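Open day at Vamel: two arms, one table and a lot of questions

Posted 4/24/19

I've been walking past the Vamel building on my way to the bus for two years and never once saw the inside of it, so when the sign went up for an open day I put my name down the same afternoon. So did plenty of other people! The sign-in sheet had 207 names by the time the doors closed, and I can tell you the parking lot was never meant for that.

They let us in by groups of 20, which sounded like a lot until I saw how the place was laid out. You start in the front hall with coffee and a short talk, then you go through to the workshop floor, and you finish in a side room where the Zirkonska people had a display of their small motors. (I got stuck there for ages. Very nice people, very small motors.)

The talk was given by Nour Tarawneh, who runs the demonstration side of things, and she kept it quick. She told us she'd been asked to speak for half an hour and had decided on 10 minutes, and she got a round of applause for that before she'd said anything else. Her main point was that most of what they do is teaching two arms to share a job. One arm on its own is old news, she said. Put a second one across the table and now each of them has to know where the other one is, and who's supposed to go first, and what to do when they both want the same spot.

Then we went through to see it, and this is the part I'd come for. We stood back along the tape while Khalil Bataineh got things set up on a laptop. I was in the second row behind a very tall man, but he was kind enough to swap with me.
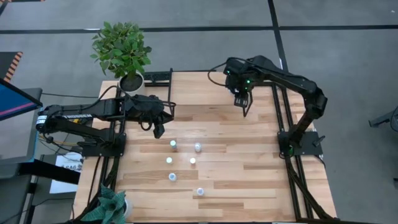

The two-arm table at Vamel's open day, with six small white pieces set out for the demonstration.

I'd pictured something huge and yellow behind a fence, like in the car commercials. These are black and pretty slim, and they're mounted on opposite sides of a wooden table that I would happily have in my kitchen. There are potted plants, too! I liked that more than I can explain. It made the whole thing feel like somebody's workplace, which I suppose it is.

The task was sorting. Khalil called it the Sirska routine, after the project it was first written for, and the idea is that the arms take turns picking up the little white pieces and handing over any that the other one can reach more easily. He ran it once slowly so we could follow along, and then again at the normal speed. The slow one was my favorite. You could really see one arm wait for the other, and a few people around me went "aww" as if it were a puppy.

It did drop a piece on the second run. Khalil just reached for the laptop, stopped everything, put the piece back and started over, and he talked us through what had gone wrong while he did it. The gripper had closed a little early, he said, and he'd rather we saw that than a perfect show. I thought that was a good answer. A boy of maybe eight asked whether the robot felt bad about it, and Khalil said no, but he did.

Questions went on much longer than planned. Somebody asked about jobs, of course, and Nour took that one. She said the customers they talk to are mostly small shops that can't fill the sorting and packing work they have now, and that she'd be glad to sit down with anyone who wanted to argue about it. At least two people did, over by the coffee. Somebody else wanted to know how long it takes to teach the arms something new. Khalil said that depends a lot on the job, and that the handover part always takes longer than he promises his boss.

I also had a nice chat with a woman from Lương, the packaging shop out past the rail yard. She was there to find out whether a setup like this would fit in her back room. She'd brought a tape measure and everything. Last I saw, she was showing Nour a floor plan on her phone, so maybe I'll have something to report on that later in the year.

If you missed it, there's another open day coming in May. They hadn't settled on the day when I asked, but it'll be posted on the front door and at the library, and you can leave your name at the desk in the meantime. It's free, kids are welcome as long as they come with a grown-up, and the coffee was better than I expected. Take the bus if you can. And if you want to see the slow run, ask Khalil for it, he doesn't mind doing it twice.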